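Meesuk handling floor: hand-held gripper checklist, bay 51
Checked by Manee Sriwong, December round

1. Finger tips seated and undamaged. Yes, all good, and thank you to whoever changed them.
2. Handle grip secure. Yes.
3. Table stable and wiped down. Yes.
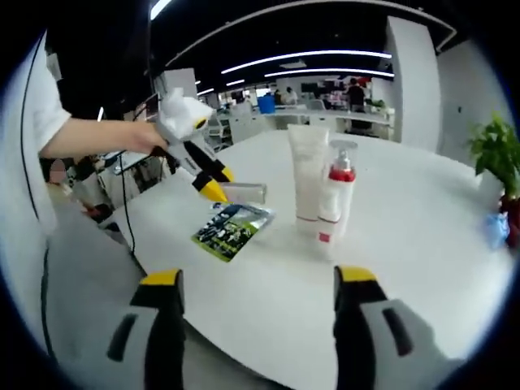
4. Cables routed clear of feet and chairs. Partly. I know I go on about this one, but our rule asks for every lead to be clipped before work starts, and I'd dearly like us to get there by the next round. The thin black one running down from the gripper towards the floor wants a clip at the table edge, please, and the glove by the plant pot can go back in the drawer.

5. Walkway to the desks clear. Please look again at each shift change.

Follow-up: item 4, form 2708, to me by 4 pm.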